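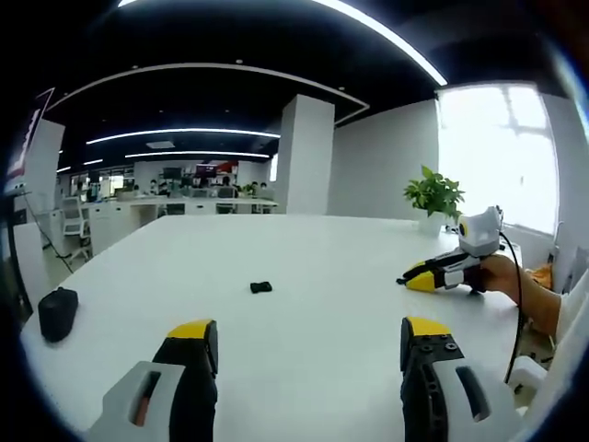

Is 2000 enough to get two hand-held grippers and still have something left for spares?
Depends what you call spares, but I'd say so, if you hold back 400 for fingertips and cables and don't let anyone talk you out of it.

pamelgrim
5/6/20
That answer's a bit rosy, if you ask me! We went with the Nkosi pair (my name's Grímur Bisgaard, some of you know me from the Lurkach board) and the cables alone came to 218 by the second order. I'd budget for the cables first and the grippers after.

tin_otter
218 on cables?? What were you doing, skipping with them? We've had two sets since March and I've bought one cable.

pamelgrim
Longer runs, I got the five metre ones. Fair enough, my own choice.

sustbridge_lou
I'd get one gripper and a decent table first. You can always add the second when you know people will use it.

tin_otter
Don't agree, sorry. Half of what we wanted to teach the arm needs both hands, so we'd have been stuck for months waiting on another purchase order.

sustbridge_lou
OK, if it's two-handed stuff then yes, get the pair. Does Nkosi still charge postage twice if you order the tips separately?

pamelgrim
They did with mine. Put it all on one order.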